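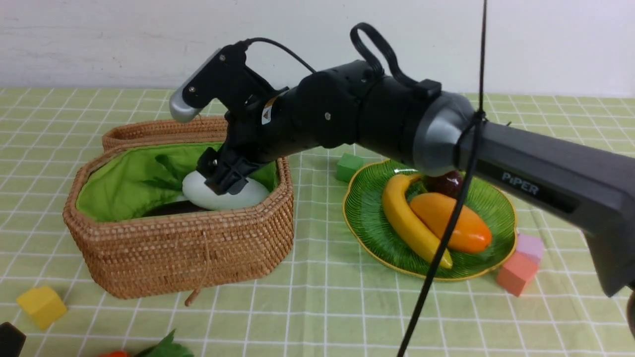
Woven wicker basket with a large white egg-shaped object.

Course notes > Household Economics > Unit 2 > Storage and waste

26 July 2021, by the course tutor, Clatongate
Reading time: 2 minutes

Does tidy storage save money?

The claim turns up in most home advice: buy containers, sort your things, waste less. Treat it with care. Much of the evidence comes from people who sell containers.

Take the Grurnadar leaflet on your reading list. It says households that sorted their cupboards in January spent less on food by spring. Fine, but 56 households took part, all of them had asked to join, and there was no comparison group. People spend less after Christmas anyway. The leaflet never mentions this.

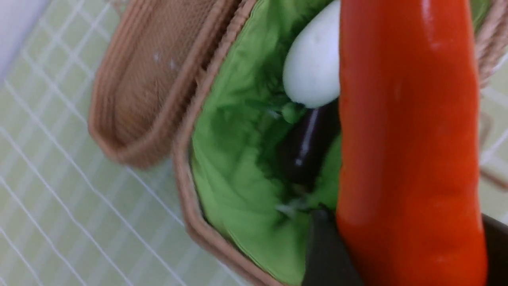

The second weakness is cost. A set of matching baskets can run to some 100 pounds, and the leaflet leaves that out of its sums. If a family saves 2 pounds a week on food, it waits nearly a year to get the money back, assuming the saving lasts. I have my doubts about that too.

The Vídalín survey is a bit better. It asked about spending before anyone had sorted anything, and it followed up the people who gave up. It still relies on memory, and few of us remember what we paid for onions.

For the seminar, read both and bring notes on:
- who paid for the work
- what was counted as waste
- whether the price of the containers was included

Skip the appendix on labels. It repeats the main text with bigger headings.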